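Ladthorpe technician recruitment, round two. Notes for anyone applying, as the advert is spread over three pages and one of them contradicts another. 1/11

Posts: 7 technicians, grade B, one list. The advert page says the posts are split between the two sites. The rules page says site is decided after the list is published. The rules page takes precedence (para 4).

Qualification: degree in any engineering subject, or a diploma plus two years in a relevant post. "Relevant" is defined in the annex. Unpaid placements count at half rate. Time spent as a student assistant does not count at all.

Final-year students can apply, but the award must be confirmed by the closing date, 1 Feb 2025. A letter saying you are expected to pass is not confirmation. Anas Fakhoury asked the helpdesk about this and got the same answer in writing.

Selection is a written paper, then a computer test. The written paper is marked out of 99 – 33 items, three marks each, one mark off for a wrong answer. Blank answers cost nothing. The computer test is pass or fail and does not affect your place on the list. 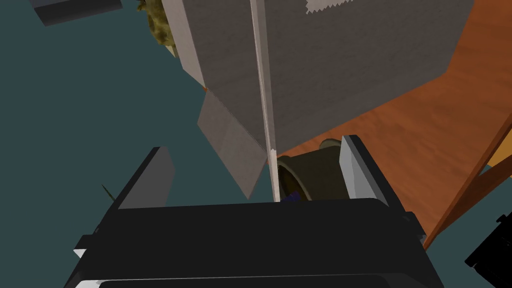
Simulated gripper, fingers open, grey cardboard box ahead.

Last round had 2,806 applications. The bulk of the rejections before the written paper were for paperwork: name on the form not matching name on the certificate, or the declaration left unsigned. Both are checked before anyone reads your qualifications.

On names: if yours has an accent or other mark, enter it exactly as on the certificate. Relu Cârstea had his form returned in December for entering Carstea. The form does accept the â. The payment page does not, and a mismatch there is ignored.

Fee is 2,000, paid online through Putum. Reduced rate is nil for registered disabled applicants and anyone on the hardship list, but you have to tick the box before the payment page loads. Ticking it afterwards does not produce a refund.

Photo: the upload tool rejects most phone pictures on file size. Fotodholm do one to the right spec, or you can resize it yourself. Plain background, face forward, no older than six months. Signature goes up as a separate file.

Syllabus for the written paper is the same as last time apart from section D, where the Peng tables have been dropped and basic statistics added. Past papers are still usable for A to C. Do not bother with the old section D.

Hall tickets are not posted. Log in, download, print on both sides of one sheet, and bring the same photo ID you gave on the form – a different valid ID will be refused at the door.

Correction to the third post: the two years can be made up of more than one job, provided no gap is longer than 90 days. I had missed the footnote. 11/11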